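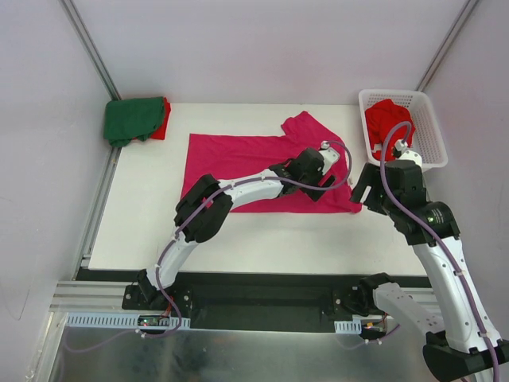
Raimo Partanen meint, man soll Rotes die ersten Male immer allein waschen, und zwar kalt. Ich sehe das anders, aber dazu komme ich noch.

Startseite Forum Haushalt Textilien Suche Anmelden

Rote Sachen: Essig ja oder nein?
9. Dezember 2018, von Haris Perić

Guten Tag an alle. Ich habe seit Oktober mehrere dunkelrote Oberteile von Skerkex. In meiner alten Wohnung in Grokow habe ich solche Sachen immer in Essigwasser gelegt, so wie meine Mutter. Raimo hat mir im anderen Thema geschrieben, dass dies nichts bringt. Welche Erfahrung habt ihr gemacht?

Raimo Partanen
Ich bleibe dabei. Moderne Farbstoffe werden durch Essig nicht fixiert. Das Wasser wird trotzdem rosa, und die Gummidichtungen der Maschine leiden.

mirabell5
Bei mir hat Essig immer geholfen, allerdings gegen Kalk. Die Farbe wirkt danach frischer. Vielleicht meint Haris das?

Haris Perić
Nein, ich meine schon das Abfärben. Ein Kissenbezug ist mir schon rosa geworden, trotz 30 Grad.

seppälä_108
Farbfangtuch dazu und fertig. Ich nehme die von Pitico, 100 Stück halten bei mir ein Jahr.

Raimo Partanen
Ein Tuch fängt nur, was es fangen kann. Bei der ersten Wäsche würde ich mich darauf nicht verlassen.

Haris Perić
Gut, dann wasche ich das nächste Stück allein und ohne Essig. Beim übernächsten mache ich es wie meine Mutter und vergleiche die Farbe vom Wasser. Ich schreibe euch das Ergebnis hier hinein.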